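Food Science for Non-Majors, Handout 4: Why Peppers Change Color and Tomatoes Go Mushy
Last updated: 2024-02-07

Okay, so last time we got through cell walls and I ran out of time before the fun part. Please read this before lab and bring whatever you wrote down about pectin. If you missed class, get notes from Pascal Gerlach, he has the neat ones.

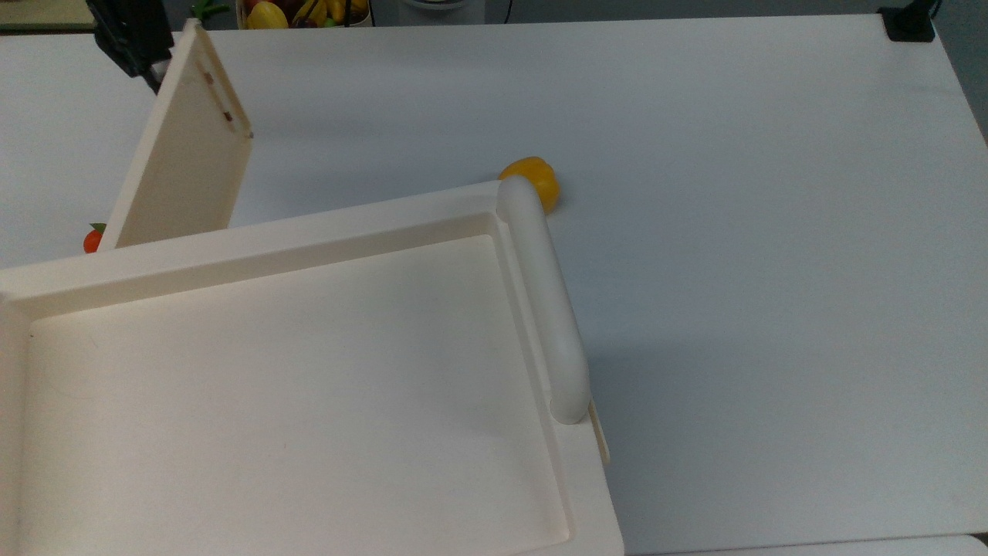
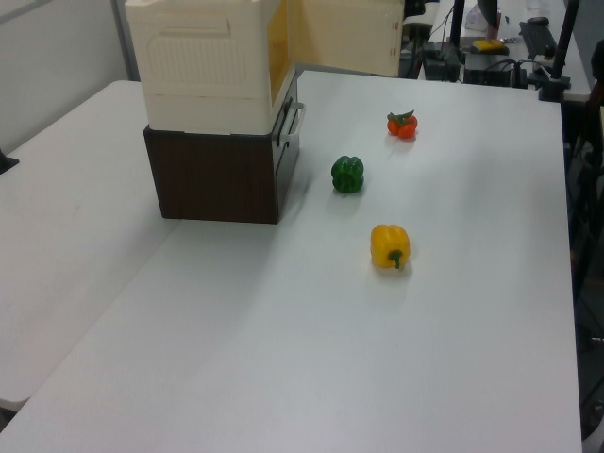 1. Green and yellow peppers

I ask this every July in the summer section and half the room thinks green peppers are their own kind of plant. Most of the green ones at the store are just unripe! Leave them on the plant and the chlorophyll breaks down, and the yellow, orange or red pigments (carotenoids, spell it right on the quiz please) take over. Which color you end up with depends on the variety. A few varieties do stay green when ripe, so don't write "always" in your lab report.

Green ones taste more bitter and grassy, and they have less sugar. They also tend to be cheaper, as the grower doesn't have to wait as long.

2. Tomatoes and ethylene

Tomatoes are what we call climacteric - they keep ripening after they're picked, and they make ethylene gas while they do it. Peppers mostly don't, or only a little. So a tomato picked a bit early will redden on your counter, and a green bell pepper usually just gets wrinkly on you.

My neighbor in Holtport puts a banana in a paper bag with her tomatoes and swears by it. She's right, the banana gives off ethylene too. Don't bother with the bag once they're fully ripe, you'll only get mush faster.

3. The fridge question

Cold slows down the enzymes that make the flavor compounds, and if it lasts long enough the texture goes mealy. I keep mine on the counter, stem side down. Henrike Fuchs argued with me for a whole office hour on this, and fair enough - a very ripe tomato is better off in the fridge than in the trash. Peppers are fine in the crisper drawer.

4. For lab

- Work in groups of 2.
- Weigh out 100 grams of chopped tomato per group, seeds and all.
- Add it to 600 milliliters of water and bring it up slowly.
- Write down the color and texture before and after heating.
- Knut Engelhardt has the spare thermometers, sign them out with him.

Reading for next time is the Teuber chapter on pigments, first half only. Skip the part with the structural formulas unless you like that sort of thing (I do!).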